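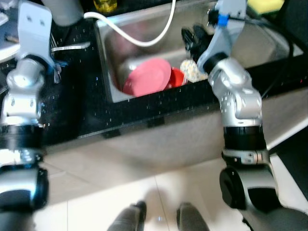 Two arms over the sink.

Search posts, people, tags

1/ Okay, the Stanetti "secret wedding." I've now had it sent to me by four different people and I don't buy a word of it. Thread, because my group chat has muted me.

2/ The story, if you've been lucky enough to miss it: Pendo Masanja and Juraj Kollár, who play the feuding hoteliers on Stanetti, supposedly got married in November in front of 12 guests and a goat. The source is "an insider." The goat is also from the insider.

3/ Let's start with timing. The season finale airs this month. The rumor shows up the same week as the new trailer. Last year, same week, same trailer slot, we were told they weren't speaking. I remember because I wrote a very long post about it and I was wrong.

4/ Every article goes back to one gossip account with 997 followers. I read five of them over breakfast and they all have the same typo in Kollár's name. Five newsrooms, one typo. Come on.

5/ "But the ring!" The ring is her character's ring. She wore it in episode two, when she throws the Honda keys in the lake. It's a prop. It has its own close-up.

6/ "But he called her 'my wife' on the Jacinto Camacho podcast!" He was asked about a scene in which she plays his wife. I listened to the whole 93 minutes so you don't have to. Forty of those are about his knee.

7/ What Masanja said, on the same podcast, a month later: "I'd like to be asked about the work." Camacho said of course, totally, and then asked her who does the cooking at home. She said "whoever is hungry." This got written up as CONFIRMED: THEY LIVE TOGETHER.

8/ I live alone and whoever is hungry does the cooking here too.

9/ Then there's Urho Vuorinen, the director, who posted a heart under a picture of the two of them. Urho Vuorinen puts a heart under everything. He put one under the parking notice for the premiere. I scrolled back quite far and I'm not proud of it.

10/ A few of you are sending me the Serard perfume campaign as proof. They're in love in the ad! Yes. It's a perfume ad. He's also standing on a horse.

11/ Could they be together? Sure. They've worked side by side for three seasons and they seem to like each other. I've got no inside line and I'm not claiming one. I'm saying what we've been shown is a prop, a podcast and a man who likes hearts.

12/ Replying to the person who says Abundio Bautista "basically confirmed it" on the red carpet. I watched the clip. The reporter shouts "are you happy for them?" and he shouts back "I'm happy for everybody!" and goes inside. He looked cold.

13/ And somebody is already selling "wedding guest" mugs. 415 sold, according to the shop page. I don't believe that number either.

14/ Things that would change my mind: either of them saying so. A cousin with a blurry dance floor video. I'd even take the goat.

15/ Edit, 9 pm: the gossip account has deleted the original post and put up a new one saying they've split. So that was a short marriage. The new one has 200 likes and the same typo.

16/ Muting this now. I still think the brother did it in the show, and I'll argue about that one all night if anyone wants to.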